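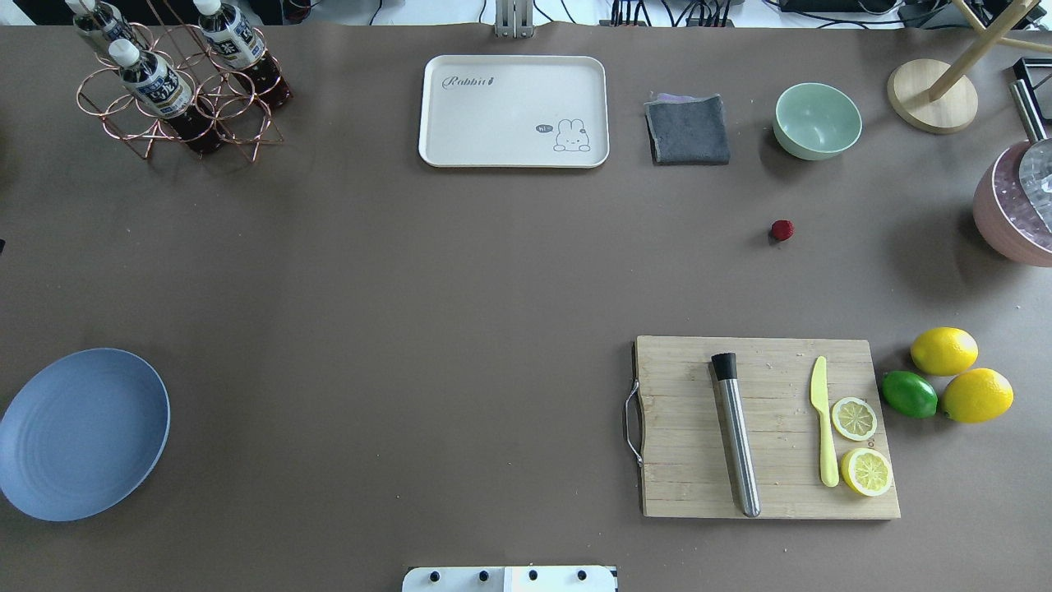 Notas para la charla - comparativa de pinzas, mesa de bebidas

Apertura. Saludar, presentar a Nusrat Awan (ella lleva los controladores, las preguntas de latencia son para ella). Decir pronto que hablamos de dos pinzas, la Kobori y la Wornow, con el mismo brazo y el mismo controlador. No entrar en precios.

Por qué una mesa de cóctel. Hay piezas blandas, piezas de metal y tela doblada a poca distancia unas de otras. Con cubos de prueba las dos pinzas salían casi iguales y no aprendíamos nada.

Los números. 952 intentos en total desde mayo, 300 de ellos solo con limones y lima. Dar la cifra y seguir, la tabla completa está en el informe de Malcombe.

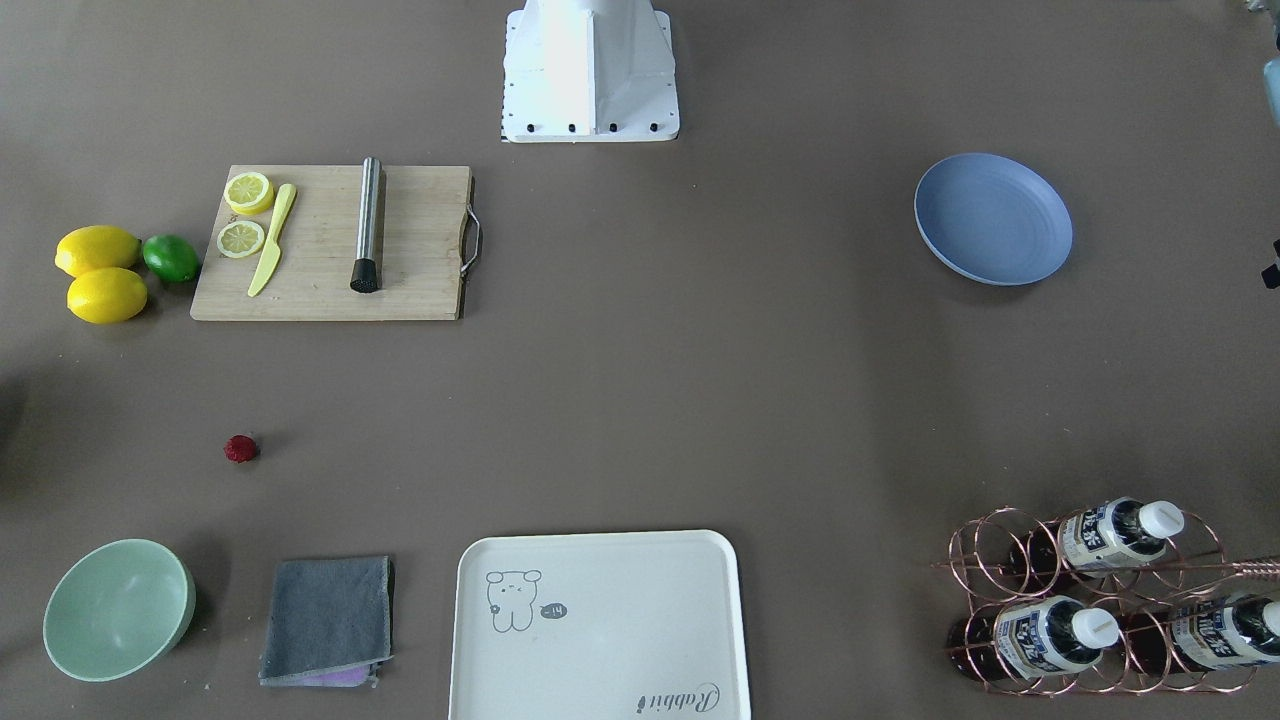

Disposición de la mesa vista desde la cámara fija, con la base del brazo arriba.

Parar aquí un minuto. Señalar el machacador y el cuchillo sobre la tabla: la Kobori agarra bien el metal redondo, pero gira la pieza al cerrar. La Wornow es más lenta y no la gira. Con las rodajas de limón fallan las dos - decirlo claro.

Cámaras. La fija sirve para planificar, la de la cabeza para corregir el agarre. Ghazala Shaikh probó a quitar la fija y el plato fue lo que más empeoró.

Pendiente. Repetir la tela con los dedos nuevos de Cornlow. Falta también medir la fuerza en la fruta pequeña, ahora la ajustamos a ojo.

Si sobra tiempo, enseñar el registro del controlador. Si no, pasar a preguntas.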